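Section 7: When the Arm Misses a Fold

So your Hevis arm has been folding cloths beautifully all morning, and now it closes on nothing, lifts, and carries that nothing over to the tray with total confidence. Don't worry! A missed pick is the fault we get asked about most, and it's a great one to learn on, as you'll end up knowing your fingers, your cameras and your table much better.

Log codes covered in this section: P2 (closed, no cloth) and P4 (cloth lost during lift).

CAUTION: Press the red stop button and wait for the amber light before you put a hand on the table. A paused arm is still powered and can resume if someone touches the tablet. Stopped is safe, paused is not.

7.1 Stop and look

1. Press the stop button. Leave the cloth where it is, even if it's crooked. Its position is your best clue.

2. On the tablet, open Faults and write down the code and the cycle number.

3. Tap Save Views. This stores one picture from the fixed camera and one from the wrist camera. If the arm has gone back to its rest pose, the wrist camera may be looking at a completely different part of the table, and that's fine.

4. Compare your saved views with the pair that follows. In the fixed view, check that the whole cloth is in sight, including any loop or tags that stick out past the binding. In the wrist view, check that both fingertips are visible and fully open.
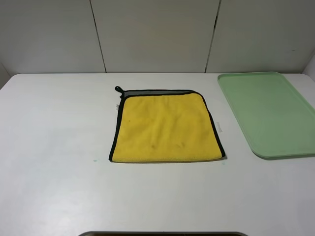
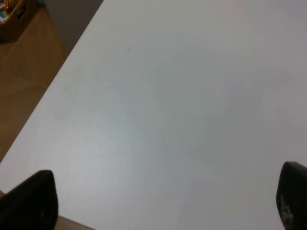

7.2 Check the fingers

1. Switch the arm to Service and wait for the click from the base.

2. Look at the gripping face of each finger under a good light. Pale scuffs and flecks, like the ones on the right finger in the wrist view, call for a closer look. Wipe first! Lint and dust can look a lot like wear.

3. Wipe both faces with a damp, lint-free cloth. No alcohol, please. It hardens the pads.

4. If the marks stay, run a fingertip over them. A pad that feels slick or flaky needs replacing. Change both pads together, even if one looks perfect, or the grip will pull to one side.

Note: Pads are rated for 2000 picks. Plush microfiber is hard on them, so look in on them early if that's your main load.

7.3 Check the table

1. Wipe off small specks and pen marks. The cloth finder works by contrast, and on a white table even a little colored streak can be picked up as a corner.

2. Make sure the tray hasn't crept toward the cloth. Leave a clear band of table between them, at least 50 mm wide.

3. Tuck hanging loops under the cloth if P2 keeps coming back. Arnar Zoëga on our test bench spent a happy week on this one, and found that the arm will sometimes go for a loop as if it were a corner and close just above the fabric.

7.4 Run the test pick

1. Clear your hands from the table, release the stop button and choose Test Pick, Slow.

2. Watch the grip reading on the tablet as the fingers close. Anything under 98 at the top of the lift means the cloth is slipping, so go back to 7.2.

3. Repeat with the cloth turned a quarter turn. If both picks hold, switch back to Run and enjoy the show.

CAUTION: Never steady a slipping cloth by hand during a test pick. The arm reads the extra pull as weight and squeezes harder.

If the fault returns after new pads, send the saved views and the cycle number to Bent Hjaltadóttir at the Tetico service desk, and keep the old pads in a bag. We love getting those!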